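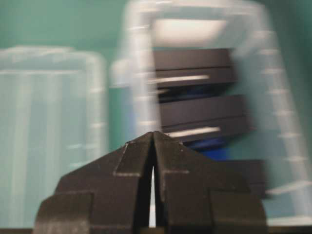
21st January
By the Household Storage Group, Dredham

4. Translucent containers and how people put things away

The second part of the study looked at the container itself. Earlier work on home storage has mostly asked where people keep things and how often they move them. Less has been written about the walls of the box, and whether being able to see a little of what is inside changes what people put there.

We asked 46 households in Stistine to use translucent plastic containers in place of the ones they already had on one shelf or counter. Each household kept a short log, starting in August. Every entry recorded one act of putting something away or taking something out, and the logs gave us 609 usable entries. Entries with no time written down were dropped, as were those that only said "tidied."

A container of the general type is at the left in Figure 2. It is large and roughly rectangular, with rounded top corners and milky walls, and it takes on a pale mint tint from the green behind it. The tint matters for what follows. A wall of this kind lets color through well but shape poorly, and people in the study leaned on color far more than we expected. Several logs describe looking for "the red one" when the item wanted was a packet of lentils or a ball of string.

Where the background was a strong color, the effect was weaker. Households with painted kitchen walls reported more wrong guesses, and a few moved the containers in front of something white. We did not ask them to do this and had no plan for measuring it, so it is reported here only as a remark.

Labels were the other surprise. We had supposed that people who could partly see the contents would stop writing labels. Most kept writing them, but the labels got shorter and more often gave a date or an amount — the contents were left to the eye. In households that went back to opaque boxes after the trial, the longer labels came back as well.

Putting away took less time than taking out in nearly all the logs. The exception was the weekly shop, when a session could run to 20 minutes, most of it spent deciding which container had room. Fill level was easy to judge through the side when the contents were loose and dry. Packets stood away from the wall and left pale gaps, and people tended to read those gaps as free space.

These results cover one shelf per home and one type of plastic. The Gwynne survey, which used clear containers, found fewer wrong guesses, and we think the difference lies in the walls and the lighting. Section 5 takes up lighting.

Comments

Reader in Pruseo: Did you record whether the lids were see-through too? I keep mine on a low shelf and only ever look down at them.

Reader: We gave up on the cloudy kind. Flour and powdered sugar look the same through it. Fine for pasta.

Reader in Dredham: Would like to see the log sheet if it can be posted.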